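Household tidying robots
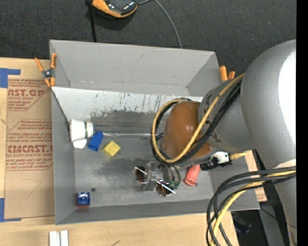
Tidying is one of the oldest goals in home robotics, and one of the most stubborn! A person clearing a playroom floor picks up whatever is nearest without a thought, yet a machine has to find each thing, work out which way it is lying, and choose where to take hold. Much of the research happens with bin picking, a job borrowed from the shop floor, in which an arm reaches into an open container of mixed objects. A blue block tilted on the diagonal, a white cup shape on its side against the wall and a small shiny cube in the corner each call for a different approach, and the walls of the bin limit how the wrist can turn.

Progress has been quick. In trials of the Jirner arm, led by Svitlana Sydorenko, 92 percent of 3170 picks succeeded on the first try, a remarkable figure for objects the system had never handled. Soft things remain much harder. The Undik folding project, run by Doğukan Ekinci, needs 3 minutes for a single towel.

Can machines do the chores yet? Sorting firm, dry objects at a fixed station, yes, and often very well. Clearing a whole room, with stairs, pets and laundry, is still beyond them, though the Grundex mobile base (now in its second version) can carry a full bin between 2 rooms on one floor.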